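Print this page
E-mail this page

Brarkmont Institute of Culinary Studies
Foundations of Kitchen Practice
Handout 4: Measuring Liquids by Volume

Prepared by Kalliopi Nikolaidis, with revisions by Arben Bošković
Revised 2024-02-25

Purpose of this handout

This handout accompanies the fourth lecture and the practical session that follows it. Students are expected to have read it before entering the teaching kitchen. The material on weighing, covered in Handout 3, is assumed and will not be repeated, although the relation between the two methods is taken up again under "Volume and weight" below.

Terms used in the course

Capacity is the amount a vessel can hold when filled to the rim. Graduated capacity is the amount indicated by its highest marked line. The two are seldom the same, and a recipe that calls for a measured quantity always refers to the marked line. A vessel filled to the brim has been filled, but it has not been measured.

A graduation is any line on the wall of a vessel that stands for a stated volume. The interval is the difference between one graduation and the next. On narrow laboratory glassware the interval may be very small. On kitchen vessels it is usually wide, and the cook must often judge a level that falls between two lines.

The meniscus is the curve formed at the surface of a liquid where it meets the wall of the container. With water and thin stocks the surface rises slightly at the wall. The reading is taken at the lowest point of the curve.

Choice of vessel

Measuring vessels in common use are made of glass, plastic or metal. Glass and clear plastic permit the level to be read from outside, at the height of the eye. Metal does not. For this reason the graduations on a metal vessel are best placed on the inside wall, where they can be compared directly with the surface of the liquid. Metal is preferred for hot liquids in many professional kitchens on account of its resistance to breakage, and students should become comfortable with both arrangements.

A stainless steel cup with widely spaced interior lines, for example at 150 and 300, is suitable for stocks, milk and cooking water. It is less suitable for small quantities of vinegar, extracts or dissolved gelatin, for which graduated spoons or a small cylinder should be used. As a working rule, the quantity to be measured should not be less than the lowest line on the vessel.
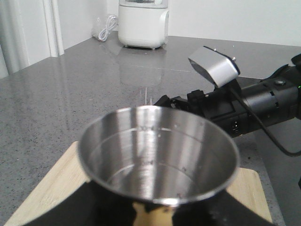
The wall of a metal vessel reflects light, and the reflections can make an engraved line hard to find. Students should locate the line before pouring and keep their attention on it while the liquid rises. If the line is lost in the glare, turn the cup a little on its base until the numeral is plain again. Overhead lamps should not be moved during a session without the agreement of the instructor.

Procedure

1. Inspect the vessel. It must be clean and dry on the inside. Drops left on the wall from an earlier use will join the new measure, and residue may carry flavor from one preparation to another.

2. Identify the unit. Some vessels carry more than one scale, and some carry numerals with no unit beside them. Where the unit is not stated, confirm it by weighing water as described in the next section. Do not assume.

3. Set the vessel on a level, stable surface. A countertop is satisfactory. A cutting board may be used if it lies flat and does not rock when pressed at the corners. Readings are not to be taken with the vessel held in the hand.

4. Pour slowly to a point just below the line, pause until the surface is still, and complete the measure in small additions.

5. Read the level. With a clear vessel, lower the head until the eye is even with the line. With an opaque vessel, look in from above and across to the far wall. A reading from above carries some error, and it should be taken from the same position each time so that the error is at least consistent.

6. Empty the vessel fully. Thick liquids such as cream, oil and syrup cling to the wall. Use a flexible scraper and allow time for draining.

Volume and weight

For kitchen purposes, one milliliter of water is taken to weigh one gram. One liter, or 1,000 milliliters, is therefore taken as 1,000 grams. The relation holds closely for water and thin clear stock. It does not hold for oil, which is lighter, or for honey and sugar syrup, which are heavier.

The same relation provides a simple check on any vessel. Place the empty vessel on the scale, set the scale to zero, fill to the line with cool water, and read the weight. The difference between the marked volume and the weight shown is recorded in the equipment log. Where a vessel departs from its marking by more than the tolerance posted at the station, it is withdrawn and handed to Blagoje Zupan in the equipment room.

Practical exercise

Students work in pairs. Each pair will check two vessels of different materials at two graduations each, repeating every reading three times. One student pours and the other reads. The roles are then exchanged, and the two sets of results are compared.

Record each result in grams, to the nearest whole gram, and do not round before calculating the average. Where the two students differ, both figures are to be entered. Note the position from which the reading was taken.

Written work of up to 9 pages, including tables, is due at the following lecture. Late work should be submitted to Lumturie Golob at the department office.

Preparation for Handout 5

The next lecture deals with dry measures, including leveling, sifting and the packing of brown sugar. Students should bring the completed table from the present exercise, together with their notes on Handout 3.

Print this page
E-mail this page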